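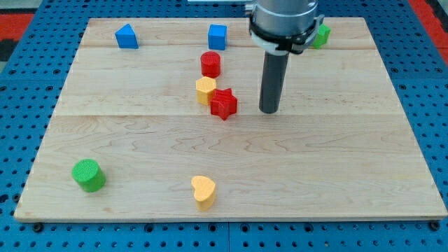 Small colored blocks on a maple board.

Tool Tethering for Crews Who Work Up High
Speaker notes, Wulovholm Contractors' Safety Morning
October 6, 2023

Before we start

Good morning, everybody, and thank you for coming in on a Friday when I know plenty of you have jobs waiting. Come on down toward the front if you're hanging around by the coffee. There are more seats than it looks like from back there, and I talk better when I can see faces.

(Wait for people to settle. Mention restrooms and the side exit. Ask for a show of hands: who has dropped a tool from height? Put my own hand up first.)

Well, that's most of the room, and I'm glad of it, because it means we can skip the part where I try to convince you it happens. Mine was a ratchet, years ago, on a job at the old Abdelaziz cold storage building. I'd set it on a beam flange for a second while I dug in my pouch for a socket. It went off the edge and landed on a pallet of insulation, and I went down the ladder and picked it up and didn't say a word to a soul until lunch. I've thought about that ratchet a good deal more than I ever thought about it when it was in my hand.

What we're covering

We've got a little under an hour. I want to talk about attachment points, then lanyards, then the anchor end, and then inspection, which will take the longest and is the part people tend to walk out on. Please don't! After that there's time at the tables to handle the gear.

One thing I'll say up front. Everything this morning is about tools and small equipment. Your own harness and lifeline are a separate system with separate rules, and a tool lanyard must never be used to hold up a person. The hooks can look alike in a dim gang box. If your crew keeps both kinds, store them in different places and mark the bins.

Attachment points

(Hold up the adjustable wrench, then the hammer, then the tape measure.)

Some tools come from the factory with a hole or a captive ring, and if yours does, you're most of the way home. Plenty don't. For those you add a point, and there are a few ways to do it. You can get a cinch loop, a heat-shrink sleeve with a tail, or a self-fusing tape that holds a D-shaped tab against the handle. I carry all of them and I have favorites, and I'll admit my favorites have changed.

The tape is what I want to spend a minute on, as it's the one I see done badly. Clean the handle first. I mean really clean it, with a wipe, and let it dry. Stretch the tape as you wrap it, overlap each turn by half, and carry the wrap past both ends of the tab. Then leave it alone for the cure time printed on the packet. I've watched folks wrap a hammer on the tailgate and climb straight up with it. That tab will slide off the end of the handle the first time it takes a load.

Please don't drill a tool to make your own hole. You may weaken it, and you've very likely ended any rating it had. And if it's a power tool, please don't go hooking onto the battery. The battery is the part that's made to come off. Tether the body, and if the maker sells a battery jacket or a second tether for the pack, use that too.

(Pass around the taped hammer and the badly taped hammer. Don't say which is which. Let them find it.)

Lanyards

Every lanyard has a weight limit on its label, and that limit is for the whole tool as you use it. So weigh the drill with the battery in, and the bit in, and the side handle on. We keep a luggage scale hanging by the door of the tool crib, and it's been the best cheap purchase I can remember making.

The one I'll be demonstrating is the Kullotance coil lanyard, mainly because it's what we stock and I know it. The coil stays out of your way when you're reaching across pipe. The trade-off is that a coil will stretch a long way in a drop, so look at what's underneath you at full stretch and not only at the resting length. A straight bungee style, like the Jimus, hangs lower but I find it snags less on cable tray. Try both at the tables and see what your hands like. I don't sell either one and I won't be hurt.

Go as short as you can while still being able to do the work. If you find you're unclipping to reach something, the lanyard is wrong for the task, and I'd much rather you came down and swapped it.

(Demo: drop the wrench from the step platform on the coil, then on the bungee. Stand clear. Ask the front row to stand clear too!)

The anchor end

Where does the other end go? For light hand tools, a wrist band or a belt is fine, as long as the belt or the band is made for it and the maker says so. A regular leather belt loop is not. For heavier tools, tie off to the structure. You don't want a rotary hammer hanging off your hip when it goes, since it can pull you sideways hard enough to matter.

Follow the limit for the anchor as well as the limit for the lanyard, and go by whichever is lower. I know that sounds plain when I say it from up here, but I've opened up kits with a strong lanyard clipped to a wristband meant for a screwdriver.

When you have to hand a tool to your partner, make the second connection before you break the first. There are tools with two attachment points for just this. Practice it on the ground until it's boring.

Inspection

All right, stay with me. At the Wulovholm yard we did a full pull in January. Every tethered tool and every lanyard came in off the trucks and got laid out and looked at. We had 381 pieces on the tables by the end of the day. We took 100 of them out of service.

(Pause here. Let that sit. Have some water.)

Most of those weren't dramatic. I'd like to tell you about shredded webbing, and there was a little of that, but mainly it was labels nobody could read anymore, gates that didn't spring shut, and tape that had let go at one end. A label you can't read means you don't know the limit, so out it goes. Nine of the rejects had been knotted to shorten them. A knot takes strength out of webbing, and there's no way of telling by eye how much you have left.

So, at the start of the shift, run the whole length of the lanyard through your bare fingers. Feel for stiff spots, fuzz, and cuts. Open and close each gate and let it snap on its own. Tug the attachment point on the tool, and twist it. Read the label out loud if you have to. With a bit of practice it goes quickly, and I do mine while the coffee's still too hot to drink.

If a lanyard has caught a real drop, take it out of use, even if it looks perfect, and check the maker's instructions for the tool side too. Cut up the bad lanyard before you throw it in the trash. I've seen them come back.

If they ask

About keeping a log: yes, keep one. Ours is a sheet on a clipboard, one line per item, with the date and a pass or fail.

About buckets and bags: a bucket with a closing top, rated for lifting, is good for loose fasteners. It doesn't replace tethering once you take the tool out.

About hard hats below: still needed, and still fence off the drop zone. Tethers and barricades go together.

About cost: point them to the price sheet at the back table. Don't quote from memory, the last one was wrong.

At the tables

There are 7 stations with hand tools, tape, sleeves and lanyards at each. Wrap one handle yourself before you leave, and take it home if you like it. I'll be walking around and happy to look at anything you've brought from your own truck — I saw a couple of you carry bags in, and I'm hoping that's what's in them.

(Leave the scale on. Collect both hammers.)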